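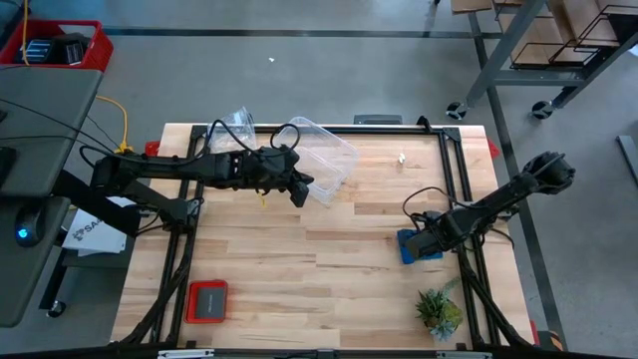 What do you need to make a yardage chart for a nine-hole course?

A measuring wheel or a laser rangefinder, a clipboard, squared paper and two free mornings. A second person speeds things up but is not needed if you have a wheel.

The method below was used for the members' chart at Wasden, a parkland nine of 2,902 yards. It works for any short course where the printed card gives only the length of each hole and the player wants distances from bunkers, ditches and trees.

1. Fix your reference points

All distances to a green should be given to the same place. Use the front edge and the middle. Do not use the flag, as it moves. For each green, stand at the point where the fairway line meets the putting surface and call this the front. Walk the green from front to back with the wheel and halve the figure to get the middle. Write both down before you leave the green.

On the tee, measure from the permanent plate set in the ground. The coloured markers are moved as the turf wears and can be a good way forward of the plate.

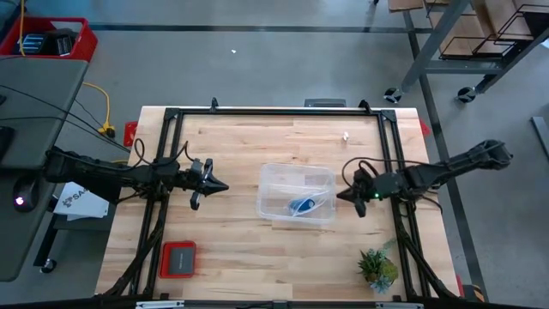
By Kátia Lopes
Course guides and scoring

2. Walk the hole backwards

Start at the green and work towards the tee. Every figure on the chart will be a distance to the green, so measuring in this direction saves a subtraction for each entry. Zero the wheel at the front edge and follow the line a player would take. On a dogleg, go to the corner, stop, note the reading, then turn and carry on to the tee. Do not cut across.

At each feature, stop level with it and note the reading. Record:

Near and far edge of each fairway bunker
Near and far edge of any ditch or pond
Sprinkler heads within a few paces of the fairway
Single trees used as aiming points
The end of the fairway on the tee side

For bunkers beside the green, note the side and the distance needed to carry the front lip.

3. Check against the card

Add the tee-to-front figure to the front-to-middle figure and compare the total with the card. A difference of one or two yards is normal on long holes. The fourth at Wasden is given as 107 yards and should match to the yard, being flat and straight. If a short hole is out by more than that, check the wheel before measuring anything else.

A wheel reads long on rough or sloping ground, as it follows every rise. Where a hole drops steeply, take the figure with a laser instead. We used a Zodov set to show level distance. Turn off any slope adjustment – this gives a playing distance, and mixing the two on one chart makes it useless.

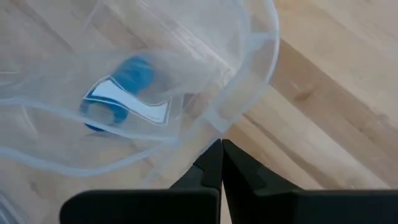

Kátia Lopes

4. Draw the hole

Use one small square for five yards. Put the green at the top of the page and the tee at the bottom. Draw the centre line first, mark the features along it at their measured distances, then sketch the fairway edges by eye. Side-to-side accuracy matters much less than length.

Place each figure next to the feature it belongs to, with the front distance first and the middle second, split by a stroke. Leave out anything closer than 40 yards from the green, apart from bunkers and water.

Draw each green again at a larger scale in the corner of the page. Add arrows for the main slopes, pointing downhill.

5. Test before printing

Give a rough copy to someone who did not measure the course and ask them to play a round with it. Valdir Vasconcelos took ours out and found the ditch on the seventh entered from the wrong edge. Correct the master copy and date it with the month, e.g. April.

Keep the notes. When a bunker is filled in or a tee is rebuilt, only the entries for that hole need measuring again.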